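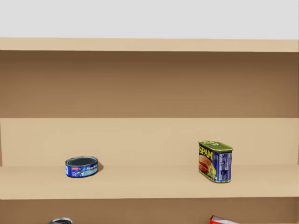

Purnura conference platform, review after two days of use

Posted Tuesday, December 8, 2020

Quick one before I lose my notes. We ran our autumn workshop on migration and port cities in the Indian Ocean through Purnura, all online this year obviously. Two days, 5 panels, one keynote, a postgraduate session tacked on the end. I did the programme and most of the hosting so this is an organiser's view. Speakers may tell you something different.

Setup. Fine. An afternoon's work if you have your abstracts in a spreadsheet already. It reads the columns, makes a page per paper, puts them in order. It did not like diacritics in two of the Vietnamese paper titles and I had to retype those by hand. Same with one Turkish one. For a product sold to area studies people that's poor.

Time zones. The reason we picked it. Everyone sees the programme in their own local time, with the host time in small grey type next to it. Worked. We had people in Singapore, Leiden, Nairobi and Vancouver and not one turned up at the wrong hour, which did not go so well in September when we did the reading group on Brallo. Brallo shows host time only. Half the group missed the first talk.

Panels. Chair gets a little queue of questions and can drag them up and down. Good. Chair can also mute the whole room including herself, and the button is right beside the queue. Happened twice. Please move it.

Question box cuts off at 774 characters. Odd number, no idea who chose it. Long for a question, short for the kind of question we get. The text just stops and the person typing isn't warned, so you get half a thought about Dutch shipping records and then nothing.

Live captions. English only. Decent on clear speech, hopeless on place names. Malacca came out as "my lacquer" all through the second panel. I wouldn't rely on it for anyone who really needs captions, we paid for a human captioner for the keynote and should of done it for the lot.

Recordings. Ready next morning. File names are long strings of rubbish so rename them straight away. They stay up for a month on the basic plan and then go. Archive link on ours says expiry year 2074 which I assume is a mistake, support haven't answered that one.

Support otherwise good. Reply within the hour during the event, slower since.

The coffee lounge. Little tables you click on to join a chat. I was ready to hate it. People used it, one table was still going well after the closing remarks and I believe there's an edited volume coming out of it. Max of eight to a table and no way for the organiser to raise that.

Price. Middle. Dearer than Brallo, a lot cheaper than Chiriac, who quoted us for a full "event partner" and wanted a phone call before giving any figures at all. Serkau I looked at only briefly, no question queue so I stopped there. If you only need a room and a link, Serkau would probaly do.

Would use again, yes, for anything with speakers on more than one continent. For a half day seminar with people all in one country I'd save the money.

Things to do before you start: check every title and author name on the public page, show your chairs where the mute button is, tell people to keep questions short.

4 out of 5. Would be higher with the diacritics sorted.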